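Reading diary, 23 Jul 2023

Print this page | E-mail this page 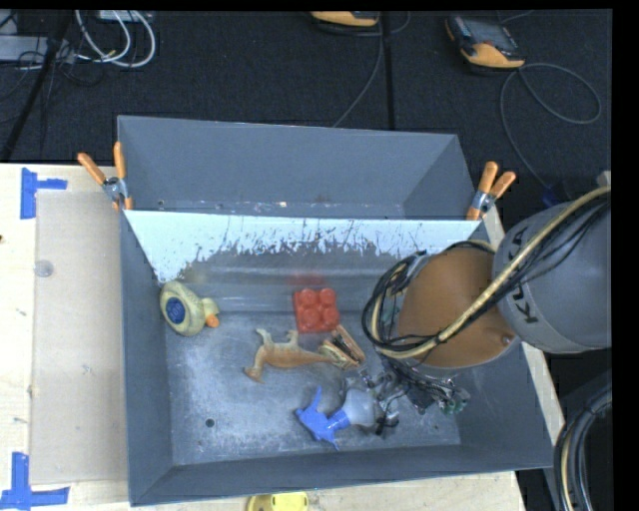
Finished The Salt Clerk at ten past one this morning, so today has been slow. I had meant to stop at the end of part two and then saw that part three was only 19 pages, and that was that.

It is the second of the Carnon books and I think it is better than the first, though I liked the first more while I was reading it. The first had the fire and the business with the two sisters. In this one almost nothing happens until the middle. Inês keeps the ledgers at the salt store, her brother doesn't write, and the man from Plorkent comes every month to check her figures and finds nothing wrong with them. I was bored for two chapters and then I wasn't, and I went back to see where it had changed. I think it is the supper, when he asks her to read a column aloud and she reads out the wrong number on purpose. It isn't explained until much later.

What I didn't care for was the letters. There are eleven of them and they all sound like the same person, even the one from the priest. Adalberto says this is the translation and that in Portuguese the brother writes badly, with spelling mistakes and half sentences, and the English has tidied him up. He has only read the opening in the original, so I don't know how far to trust him on it. He is from Bragança and is inclined to defend anything set within a day's drive of it.

The ending I am still not sure about. She gets on the boat. I turned the page expecting one more chapter and got the acknowledgements. Lutfa sent me a message last week saying I would throw it across the room, and I didn't, but I did put it down quite hard. She thinks the brother is dead all along. I looked for anything to support that and found one line, where the coat comes back in a parcel, and it could be read either way. Gave it four stars. Might go down to three and a half when I've slept.

Went to the second-hand shop after lunch, in the rain, for the Ritora paperback Lutfa has been on about since January. They didn't have it. They had the sequel, in hardback, with somebody's shopping list in it, and I bought that - silly, as I can't read it until I've found the first. Also a book of ghost stories with the back cover missing. Three pounds the two.

The shelf by the bed now has nine unread on it, ten with the library one. I said no more buying until it was down to five. That lasted sixteen days.

Began the library book on the bus home. It is a crime novel set on a ferry, and I've already forgotten the detective's name, which isn't a good sign at page forty. Short chapters, though, and it has to be back on Saturday. There is a hold on it, so I can't renew. If I do a hundred pages a night I shall manage. If it hasn't picked up by tomorrow I'll hand it back unfinished. I used to finish everything and I've more or less stopped doing that. I gave up on four last year and can't say I have thought about any of them since.

Adalberto rang at six about the group. We still haven't settled on the next book. He wants the long family saga, the one with the map at the front and the three generations, and I said not in summer, half of them won't get past the wedding. Lutfa wants the Ritora, but if I can't find a copy then others won't either. My vote is for something under two hundred pages. We left it that each of us would bring a title and the rest can put their hands up.

He also wanted to know if I had kept my notes on the first Carnon book, as he has lost his and is meant to be leading the talk on both. I have them somewhere. I think they're in the back of the blue notebook, after the bit where I gave up on the poetry - will look in the morning.

Soup for supper. Read one of the ghost stories while it heated up. It was about a well, and the ending was plain from the second paragraph, but the voice was good, an old schoolmaster who keeps correcting himself. I'll read another before bed if I can keep my eyes open, and then the ferry.

Last updated: Sunday evening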